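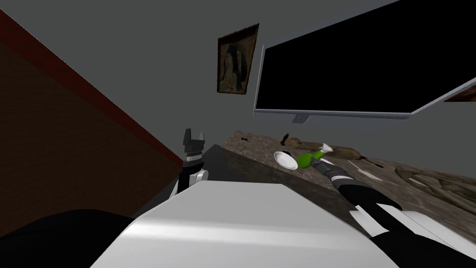

Imogen Greenwood
I'd leave the TV at 63 inches from the floor to the center if you mostly watch it standing up, but nobody I know does. Sit on your couch and have someone mark the wall at your eye level. Start there.

skimulbridge_dad
Eye level is fine on paper. We did that in our place and the top of the console blocked the remote sensor. Moved it up 2 inches and it's been OK since.

Roland Kershaw
Disagree with the eye level thing. If you recline at all, you're looking up anyway. Mine is a good bit higher than the books say and my neck is fine.

pivau26
Roland, how far back do you sit? That changes everything. At 26 feet you could hang it on the ceiling.

Roland Kershaw
Not 26 feet. Normal living room, couch against the back wall.

Imogen Greenwood
Then you got lucky with the recliner. Most people end up lowering it. I've moved mine twice and patched the holes both times — gray paint is a pain to match once it has been up a few years.

grecu_m
Question on the bracket. I was quoted 187 dollars for a tilting one plus install. Is tilt worth it or should I get a flat one?

skimulbridge_dad
Tilt, if you have a window across from the screen. Otherwise flat. It sits closer to the wall and costs less.

pivau26
Get the tilt. You can always leave it straight. And find the studs before you pay anyone, drywall anchors are not enough for a big set.

grecu_m
Studs are 16 on center, already checked. Going with tilt. Will try it lower first and see.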